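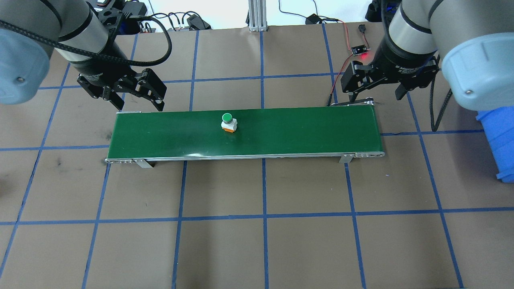 Thursday, May 9, 2019

The backup job on the home server failed again last night, same error as in November: destination full. The destination was not full. It had 43 GB free and had run out of inodes.

A file system like ext4 sets its inode count when it is formatted. Each file uses one, whatever its size. My mail archive keeps every message as a separate file, and the backup script keeps 12 dated snapshots as plain copies, so the small files pile up long before the space does. Running df -h shows nothing wrong. Running df -i showed 100% on the backup volume.

I deleted the two oldest snapshots, leaving 10, and the job ran to the end in 992 seconds. That buys a few weeks. The proper fix is to reformat with a lower bytes-per-inode value, or to pack the mail folders into one tar file per year before copying. I prefer the second - old mail never changes, and one large file copies faster than thousands of small ones.

Divina Espiritu wrote to suggest hard links for unchanged files. Those share an inode, so it would help, but every snapshot still needs its own directories. I will test both on the spare disk first.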